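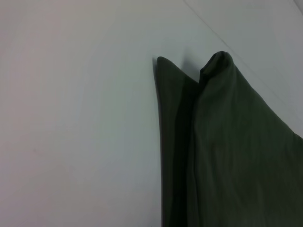 Dark green cloth on white, folded corners at the top.

Folding practice: the green cloth
By Kristof Willems
August
Print this page | E-mail this page

Mizanur Gunawardena and I have been putting together folding notes for the linen room at Rekinau. The notes run to 19 pages now and most of them are about plain rectangles, as that is what we handle more than anything else. Sheets and shirts have their own gallery.

We use a dark olive green for practice. Pale cloth on a white table is hard on the eyes after an hour, and with a dark one you can see straight away where an edge has gone off line. The drawback is lint. Brush the table down before you start and again when you change colour.

Corners first. If two layers are meant to meet at the top and they come out as separate peaks, pull the lower layer across before pressing anything. Pressing first only sets the mistake and you will have to shake the whole thing out. Mizanur lines up the long side and lets the corners follow. I do it the other way round. Both are in the notes, on facing pages, and new starters can choose.

Soft, matt cloth needs a light hand. It will not take a hard crease the way a starched napkin does, and if you lean on it the layers creep apart. 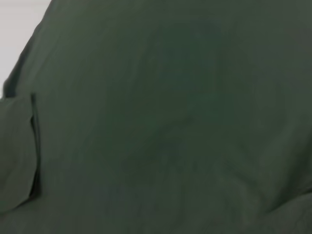 When that happens, lift the flap and lay it down again from the closed side, smoothing outwards with the flat of the hand. Two passes are enough. Small ripples in the middle can be left alone, as they settle once the pile has some weight on it. Ripples near the fold should be dealt with at once, or the finished piece will rock on the shelf.

We were asked by the Zernasham branch whether a cloth should be folded flat on the table or held up first. For anything wider than your forearm we say hold it up by the two top corners, let the bottom edge rest on the table and look at the top edge before going further. If one corner is higher than the other, bring it down level — do not try to correct it later with the fold.
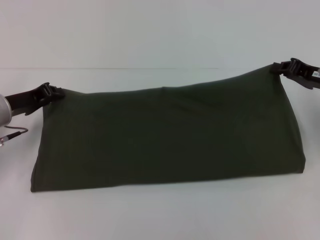 Held by the top corners, right side higher than the left, bottom edge on the table.

A sag between the corners is normal. Move your hands apart slowly until it is nearly gone and stop there. Pulling it tight stretches a soft cloth along the top, and it will then fold longer on one side.

The Vermeulen shelves take a stack of roughly 19 cloths folded this way. Put the folded edge to the front and turn any stragglers before closing the door. The pages on towels will be added when Mizanur has finished them.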